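4.2 Storage of mixed items in open containers

The second part of the study considered how the form of a container affects the way in which mixed household and workshop items come to rest when they are put away without sorting. Earlier work by the authors (Politis and Kokkinos, Section 2) dealt only with shelved storage, where each item has a fixed place. Open containers are cheaper and more widely used, but their contents are seldom recorded, and the advice given to staff on filling them varies a good deal from one site to another.

Records were kept at two sites, the Alexiou store and the Zondent returns room, from September until the close of the survey. A total of 478 fillings were recorded. Of these, 317 were made by staff who had received the written guidance set out in Appendix B, and the remainder by staff who had been given no instruction beyond the weight limit. Fillings in which a container was moved before it could be inspected were left out and do not form part of either figure.

Items were grouped by how they behave when set down. Rigid items keep their shape and tend to slide towards the lowest point. Soft items, such as cloths, gloves and covers, take the shape of whatever lies under them and may hide smaller pieces. A third group, described in the field notes as "part rigid", includes padded tools and filled pouches. Mavromatis and Deligiannis coded the groups separately and met to settle any differences. Most of these concerned folded textiles, which one coder had at first treated as rigid when tightly packed.

The guidance asked staff to place soft items last and to spread them flat. Compliance was uneven. At the Alexiou store the instruction was generally followed in the morning and less often towards the end of a shift, when several returns were commonly put away together. The Zondent room showed no such pattern, although its intake was smaller and its staff changed less often.
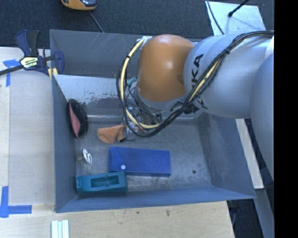
Figure 5. Open sheet-metal bin with sloping walls, on a wooden work surface.

Wall angle was recorded for every container in the survey. Upright walls allow items to lean and to stack against the sides, and this was the usual cause of pieces being overlooked at inspection. Sloping walls, as in the grey bin of Figure 5, leave less support for leaning items. Cloth presents a separate difficulty. The crumpled orange item in the same figure has a fold running through part of it, and under the coding rules a fold of this kind was entered as a possible hiding place, whether or not anything was later found beneath it. Christodoulou has suggested that the rule is too strict for shallow containers. It was nevertheless kept for all sites, so that the two sets of records could be compared on the same terms. Results by container type are given in Section 4.3.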